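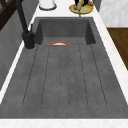 Grey stone-look sink with a grooved drainboard, computer render.

Millow 8 is out, and it finally does the thing you've all been emailing me about: saved searches that behave like proper folders!

If you've used Millow for a while you'll know the old way. You typed your search, you got your list of messages, you clicked on one to read it and then you went back and typed the whole thing again because the list had wandered off. I've been living with that as long as anyone (I write the thing, so I have only myself to blame) and I'm very glad to see the back of it.

So, how does it work now? Run any search you like, then hit the little star at the end of the search bar and give it a name. It turns up in the sidebar under a new heading called Searches, and from then on you can click it, sort it, drag it up and down, give it a colour, and set it as the view Millow opens with. New mail that matches just appears in it. Messages stay in whatever real folder they were in, so deleting a saved search doesn't delete any mail. I've had that question from nearly every tester, so I'm putting it up high.

You can also combine searches, which I'm a bit excited about. I've got one for unread mail from my family and another for anything with an attachment bigger than my patience, and a third that's just those two stuck together. Hold Ctrl, click the ones you want, then pick Join from the right-click menu. There's an Exclude option in there too, but it's still fiddly with more than two searches and I'd go easy on it until the next point release.

The engine underneath is mostly new. Hooman Kordestani rewrote the indexer over the past few months, starting back in May, and he's done a ripper job. My own archive is a mess of mailing lists and old receipts, and a saved search on it used to take long enough that I'd go and put the kettle on. Now it opens while my finger's still on the mouse. The index is kept on your own machine, same as before, and it's now one file instead of that directory full of tiny ones that drove everybody's backup software mad.

One warning about upgrading. The first time you start the new version it has to rebuild the index from scratch, and if you've got a big mailbox that'll take a while. You can read and send mail while it's chugging away, but saved searches will look half empty until it finishes. There's a progress bar down the bottom left. Please don't kill it halfway through and then write to me about missing messages, they're all still there!

Other bits and pieces in this release:

The limit on how many results a search can show has gone from 800 to 3000. I'd like to get rid of it altogether but the message list gets sluggish past that.

Search now ignores accents by default, with a tick box in Settings if you'd rather it didn't.

The Golestani theme has had its unread colour fixed, so you can read it in daylight again.

Bug 1395, the one where replying from a search result used the wrong signature, is closed at last. Sorry to everyone who signed off to their boss with their footy club footer.

What didn't make it: syncing saved searches between computers. I had it going on my desktop and laptop, but it fell over whenever both were open at once, so I've pulled it out for now. You can export your searches to a file and import them on the other machine in the meantime (File, then Export Searches). It's clunky, but it works.

Packages are on the downloads page now, and the Woredis and Kakomari builds should follow once the packagers have had a look. If you're building it yourself, read the notes first, as there's a new dependency for the indexer. Bug reports go to the tracker as usual, and if you come up with a clever saved search, stick it in the comments. I'm always after ideas to pinch.

Posted 26/08/2020 in News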